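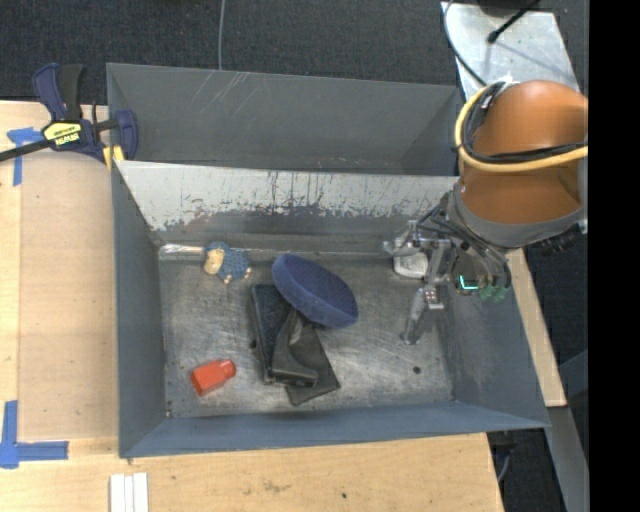 Figure 4. Metal bins on a wooden tabletop.

4. Setting up text alerts for the shore station

The Bruveo alert unit sends a text to subscribers when the flag at your beach changes. Read this section before you promise that to anyone. The brochure says messages go out "instantly." In our tests at the Plustia station in July, most did, and a few took long enough that the flag had changed again.

4.1 Before you start
You need the station code, the administrator password and a phone that gets a signal where the lifeguards stand. A phone that works in the parking lot proves very little.

4.2 Steps
1. Turn on the unit and wait for the steady green light. A blinking light means it has power but no network. The quick-start card calls this "ready." It isn't.
2. Open the Stations menu and enter your station code.
3. Choose the flag set your county uses. Do not accept the default without checking it. The default has no purple flag for marine life.
4. Type your alert keyword. Keep it under eight letters and avoid words people send by accident, such as STOP or HELP.
5. Set the resend delay to 60 seconds.
6. Send a test message to two phones on different carriers. "Delivered" on the unit's screen means the carrier took the message. Look at the phones.
7. Change the flag setting from green to yellow and back, and check that both changes arrive in the right order.

Note: The subscriber list is sold as holding 4,000 numbers. Jacqueline Lacroix loaded 3,075 at Plustia and the Stations menu became very slow. We suggest splitting anything over 1,000 into separate lists.

CAUTION: A text alert does not replace the flag on the pole. If the two disagree, the flag is right, and the text must be corrected by hand.

CAUTION: Do not turn on Auto Forecast. It picks a flag color from wave height alone and knows nothing about rip currents at your beach. A lifeguard should choose the color every time.

4.3 If no message arrives
Check the station code first, then the resend delay. Restarting the unit clears the message log, so copy the log before you restart. If the log shows "Queued" for every number, call your carrier.

Go to section 5 to add a second station.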